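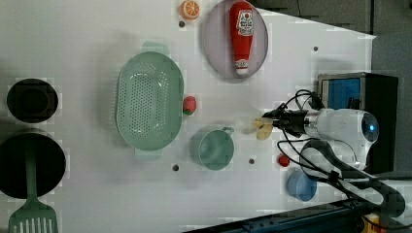
Everybody knows small plates make you eat less, so I don't see what there is left to test, Ermira Omerović wrote on the first draft of our proposal. We kept the comment pinned to the top of our notes all term. It is a fair objection if the first half is true, and we are no longer sure that it is.

Small Plates, Big Claims: A Look at the Evidence Behind the Membridge Dining Hall Change
Ladan Esfahani and Jailson Camargo
Submitted 2019-03-29

Background

Last June the dining hall at Membridge swapped its dinner plates for smaller ones. The sign by the tray return said the new plates would cut food waste and help students "eat mindfully." No source was given. We asked the dining office for one and got a two-page flyer from Claturlow, the company that sold them the plates. The flyer says that people pour, scoop and pile food to match the plate in front of them. It also says that kitchens using the Claturlow line throw away less food, and it has a bar chart with no numbers on the side.

We wanted to find out how much of this holds up. Our question was narrow: does a smaller plate change how much food a person takes and leaves when they can go back for more?

What we read

We found 13 articles and reports that seemed to be on the subject. Several turned out to be write-ups of each other. One magazine piece cited a blog, and the blog cited an earlier piece in the same magazine. Once we took out the repeats and the ones that were only opinion, seven were left that described people being served real meals.

These did not agree. Some found that people took less food with a smaller plate. Others found no change, or found that people took less the first time and then got up again. The clearest drops came where the meal was served once and there were no seconds. Our dining hall is a buffet. The flyer doesn't mention the difference.

We also noticed that "plate size" meant different things. One study measured across the whole plate, rim included. Another measured only the flat part where the food goes. A plate with a wide rim can look large and hold very little, so results from the two can't just be laid side by side.
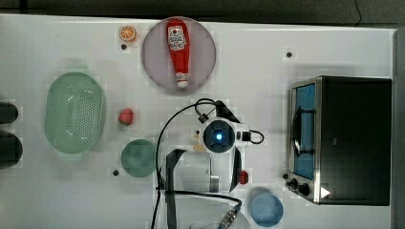

Figure 2. Round plate with gray rim, ketchup bottle lying lengthwise.

What we did

We asked 40 students to keep a dinner diary at Membridge. They wrote down whether they went back for more and whether they left food. We did not weigh anything. Gunhild Thoroddsen, our advisor, warned us that diaries are weak evidence, and she was right. Some were clearly filled in all at once, in the same pen, with "finished everything" down the whole page.

Most of the students who did fill them in properly said they went back for seconds more often than before the change. That is memory, and people who were annoyed by the new plates may remember more trips than they made. A few liked the smaller plates and said they left less behind. We have no way to check either group.

The savings figure

The dining office told us the change saves 3000 meals' worth of food a year. Bijan Shojaei, who runs purchasing there, kindly explained how they got it. The number came from comparing the trash weight from one week before the change with one week after. The second week was in June, when many students had already gone home. We pointed this out. He said he would look for a better week, and as of this report we haven't heard back.

Results and limits

We can't say that smaller plates don't work. We can say that the dining hall has not shown that they do, and that the studies we read give mixed support for using them at a buffet. The sign claims more than the flyer, and the flyer claims more than the research.

Our own data are thin. The students were mostly our friends and people from our dorms. There was no group still eating from the old plates. We had hoped to compare with the hall at Plirusberg, which kept its large ones, but their menu is so different that we dropped the idea.

If another group takes this on, weigh the leftovers. Use matching weeks from the same part of the term, and write down what was on the menu, as pizza night and fish night were nothing alike in the diaries. Ask for the old plates back for part of the study too. They are still boxed up in the Nazari building, in the storage room by the loading dock.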